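Dravier opens kitchen training room in Lockyer

The robotics firm Dravier has opened a training kitchen in Lockyer, where people teach a two-armed robot to do housework by remote control. The first task is the dishwasher. An operator moves both arms from a distance, and the robot's cameras record each attempt together with the motion of the joints.

"A plate is easy for a person and very hard for a hand with no feeling in the skin," said Léonie Marty, who leads the project. Her team plans to collect 600 recordings of this one task before the software tries it alone.

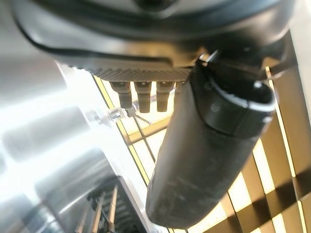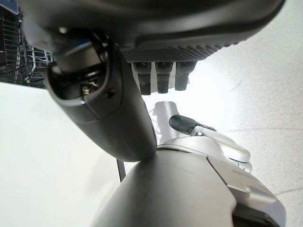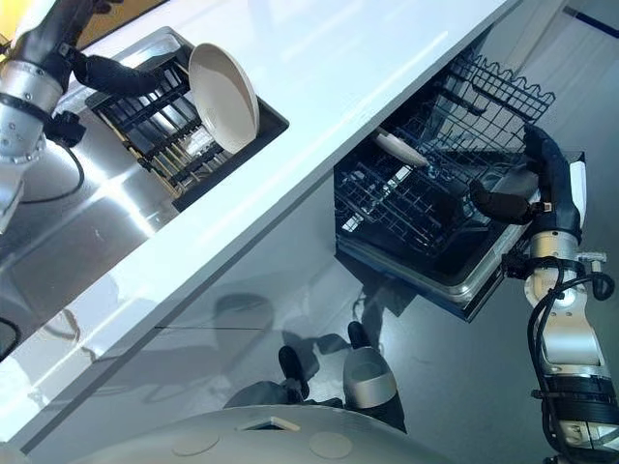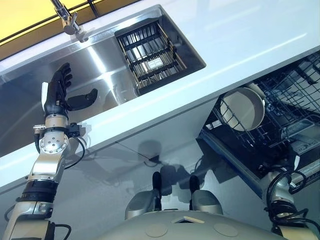

The robot in the training kitchen. Photos: Dravier

Page last changed: 4 September 2025, 16:20

Operators work in pairs and change places after 90 minutes, as the control demands much concentration. Corey Tawhiri, one of the operators, told us that new people usually move too fast. They need 2 weeks of practice before their recordings are kept – and even then some are thrown away.

The first recordings were made in April in a smaller room, but the light there was poor and they will not be used. Dravier wants to add wiping of counters as the next task. Visits for schools can be arranged with Amber Ackroyd at the Lockyer office, room 607.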